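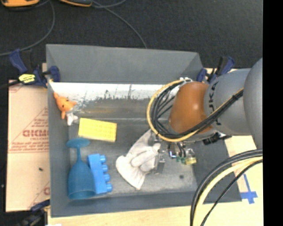
Re: Rootstock for heavy clay, wet in winter

From: Dennis Yeoman
To: orchard list
Date: Monday, June 15, 2026

Marjorie Kettle wrote:
> Cyril Dobson has put all his plums on Vundness now and swears by it.
> He says it doesn't mind standing water, never suckers, and crops in
> its second summer. I'm thinking of ordering 26 for the bottom field.
> Has anyone a reason not to?

Marjorie,

I have a few. Cyril's ground slopes, for a start. I've walked it in February and my boots came out clean, so I don't see what it tells us about standing water.

As for never suckering, I was told the same about Taltov. I planted three and was still pulling suckers out of the grass when I grubbed up the last tree. Wayne Gosling had a better time with his, but he mows twice a week and may not have noticed.

Cropping in the second summer I'd believe when I saw the fruit weighed. A handful of plums on a whip isn't a crop, and I'd have picked them off anyway.

Has anybody on here had Vundness in real clay for more than five years? Gorazd, didn't you bud some a while back? I'd like to know how many you lost and whether the unions held in wind.

If you must try it, order four and put them in the wettest corner. The nursery lifts from September, so there's no rush, whatever the catalogue says.

Dennis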